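4.2 Comparing the two fingertip pads

I'll be upfront that this part of the study grew out of an argument. Jong-dae Lim liked the Stunex pads, I liked the Vutum ones, and neither of us had any numbers (we'd both been pretty loud about it, too!). So we took the hand-held grippers to the Stadville room and ran 155 grasps per pad, same operator, same 7 objects, mixed order.
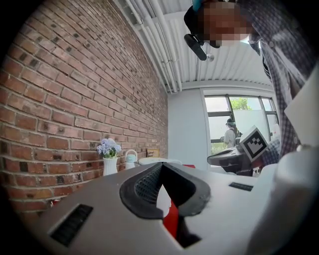
Figure 5. View from one hand-held gripper, with its V-shaped black rubber pad at centre and a second gripper, carrying a marker cube, at right.

Why bother with a marker cube when the gripper has its own camera?

The camera alone drifts on fast wrist turns, and the cube gives us a second pose to check it against.

My favourite lost on smooth, curved things, which stung a bit. The Vutum pad let go early on anything glossy, while the Stunex one held on but was fussier about the approach angle – come in too steep and it nudged the object away before closing. On boxy stuff I couldn't pick between them. We used the Benkirane controller with the same closing speed throughout, so I don't think the colour of anyone's loyalties crept in there.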